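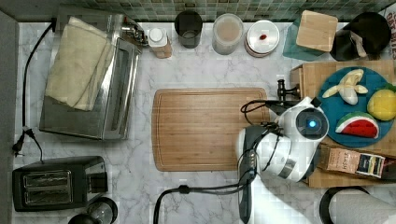
Let people be bad at it first

I spent most of March teaching a robot arm to tidy a kitchen counter, and the thing I came away with is an opinion about teachers. I think we choose the wrong ones. We look for the smoothest pair of hands in the building, give them the controls and ask for perfect runs, and then we wonder why the arm falls to bits the moment a plate is two inches from where it used to be.

A bit of background, because I do bang on about this and friends have asked. Stumeo is a small outfit (a very small one, we share a kettle with the people upstairs) and our project, Kevular, is meant to do the boring jobs on a worktop. Put the toy fruit on the plate, put the plate on the tray, move the chopping board out of the way, pick up something with a handle and lay it down again. You teach it in one of two ways. Either you take hold of the arm and push it through the job yourself, or you sit at a desk with a controller and drive it from there.

I used to be firmly in the hand-guiding camp. It feels lovely! You can sense the weight of the thing, you know straight away when the fingers have met the wood, and you can get a decent first run before your tea has gone cold. But your own body is always in the way, and so is everything your body knows. I'd nudge the wrist a touch to the left without ever having decided to, and the arm would dutifully learn the nudge with no clue what had prompted it.

Driving from the desk is slower and far more annoying. You lose your sense of touch completely and you have to work from what the cameras give you. I've come round to thinking that's a good deal fairer on the robot, which has to manage with the same views once you've gone home. If I can't tell from the wrist camera whether I'm lined up with a handle, I've no business expecting the arm to tell. 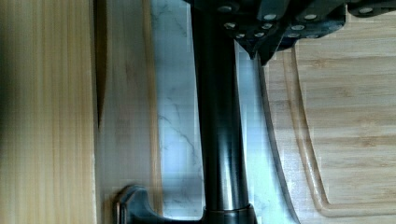
Handles are where I really changed my mind, by the way. Fruit is forgiving. You can grab a toy banana almost anywhere and it'll come along with you. A long, round, shiny handle wants to roll, and it wants to be held in one place and at one angle, and if you come down slightly squint you've shoved it across the marble before you've had a chance to close the fingers. We recorded 189 runs in all and I kept a separate pile for the ones where the driver fluffed the approach, stopped, backed off and had another go. There were 33 of those. My first instinct was to bin the lot.

I'm so glad I didn't. When we trained with that pile left out, Kevular was elegant and useless – it did the job beautifully from the spots it knew and carried on miming the job when it missed. With the pile put back in, it dithered a bit more, but it went back for things. Give me the ditherer any day. I'm aware this is one worktop and one arm, and someone with a proper lab will have a stern word with me about sample sizes. Fine. I'd still like them to look in their own bin.

Which brings me back to the teachers. Our best ones were the people in their first 72 minutes or so on the controller, once they'd stopped panicking but before they'd got slick. They made real mistakes and they fixed them in full view. After that they got quick, and quick people cut corners that only make sense if you've got a brain to go with them.

The sales talk drives me up the wall here. I sat through the Clultance demo earlier this year, where you were told you could show the robot once and walk away. Once! I've shown my own family how to load a dishwasher a good deal more than once. The Joshi handbook, which is the one we started from, is much more sensible but still tells you to throw out any run with a pause in it. I'd cross that line out. A pause is somebody looking, and looking is most of the job.

So we've changed how we do sessions. Everyone gets 11 goes and then swaps, good or bad, and we shift things about on the counter between turns. Nothing gets deleted on the day. I still wince when I watch my own runs back, particularly the early ones with the handle, but they're staying in.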